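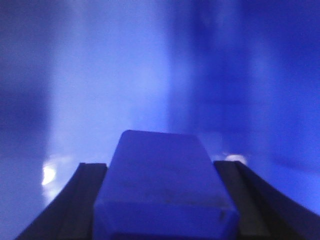

Blue block, blue light.

Two days at the Lakton shop-fitting and storage fair, then, and my feet still haven't forgiven me. I went for the shop (wool, buttons, ribbon, more zips than any village could ever need) and I came home with a bag of leaflets, three tape measures and very strong feelings about shelf edges.

I'd never been to a trade fair before. I had an idea it would be all men in suits shaking hands over a brochure, and there was a fair bit of that in the main hall, but the side halls were lovely! People with small shops like mine, a couple who run a bakery, a woman fitting out a bicycle repair van, all of us opening and shutting drawers like children. You get a lanyard at the door and a map that folds the wrong way, and off you go.

There were 108 stands this year, and I meant to do them in order. That lasted until the coffee counter. After that I wandered, and I got to some of them three times and missed others completely, including the label printers, which was the one thing my sister had asked me to look at. Sorry.

The Fuchs stand was the busiest when I went past. They do those thin wire shelves that hook onto a back panel, and the man there let me move them up and down for ages. I liked the hooks very much. I liked the price rather less: 1,196 for a run the length of my back wall, and that's before delivery, and before you find out that the end pieces are extra. I asked whether you could buy half a run and add the rest next year. You can, but the colours change every spring, so you might end up with two greys that don't get on.

Grandano were across the aisle with wooden drawer units, the sort you see in old chemists' shops, with little brass frames for the labels. Oh, they were gorgeous. I pulled out every single drawer. They run on waxed wood with no metal at all, and you can lift one right out and carry it to the counter, so a customer can go through the buttons in it without leaning over the till. I wrote down the depth on the back of my hand and then washed my hands at lunch.

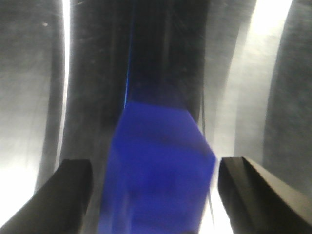 One reader has already written in to ask why I don't just keep everything in jam jars, as her mother did in her shop for forty years, and never mind all this driving about. She says you can see what's in a jar, you can stack a jar, and a jar costs nothing if you like jam.

Well, I do like jam! And I did have jars, for the buttons, for years. The trouble was the sun on the window side. The reds went pink and the navy went a sort of tired purple, and I ended up selling those as a mixed bag. So it's drawers or lidded tubs for anything with dye in it, and jars for the plain shell ones, which don't seem to mind.

Colour came up a lot at the fair. There was a talk on it after lunch in the small theatre (hard chairs, far too warm, good biscuits) all about sorting by colour and whether it helps. The speaker's view was that one colour of tub all the way through a stockroom looks smart on the first morning and drives you mad by the end of the month. Her advice was to pick one colour for each kind of job: goods in, goods out, and things that need mending or sending back. Don't go beyond four, she said, or your Saturday help will start guessing. I sat there thinking of my own stockroom, where the colours are whatever was on offer at the time, and felt a bit found out.

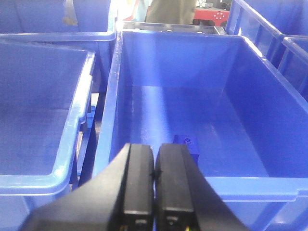

A small blue block in a bright blue bin.

I asked about light as well, because my stockroom has one bulb and a window the size of a tea tray. She said dark goods want a pale tub, and that most of us do it the wrong way round and then spend the winter feeling about for black thread in a black box. Guilty. I've ordered six cream ones.

I stayed over that night, in room 104 at the hotel by the station, which had a very good bath and a very bad pillow. Supper was soup and a cheese roll at the bar, with the leaflets spread out all over the table. In the morning I took the slow train up the valley, as two of the firms had opened their showrooms to fair visitors and the ticket covered both.

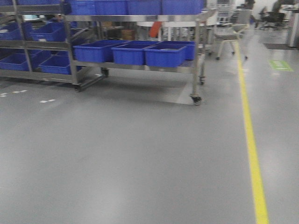 Tosel, May. Raining when I got off the train and still raining when I got back on it, but what a nice little town. It has one long street, a covered market and a bridge with a chip shop at the far end.

The first showroom was up a flight of stairs over a paint shop. It was mostly shelving on wheels, and I was quite won over. My back room is so narrow that I have to take the ironing board out to get the ladder in, so anything that rolls out of the way gets my vote. Things to check, if you're buying: do the wheels lock, and can you work the lock with your foot while your arms are full? On two of the ones I tried you had to bend right down to reach it. Also ask what each shelf will hold. Wool weighs nothing, but a box of sewing machine parts is another matter.

The second showroom was shut for lunch, so I had mine too (chips, under the market roof). When it opened they had second-hand counters out at the back, and I very nearly bought one with a glass front and a measure set into the wood. It was 700 and wouldn't have gone through my door. I measured it twice, with two of the new tapes, in case one of them was wrong.

So I've ordered the cream tubs and one small Grandano unit, the eight-drawer one, and it should be with me before the summer wool arrives. Buttons on the left, press studs on the right. The shop will be shut for one morning while I shift everything round, and there'll be a note on the door.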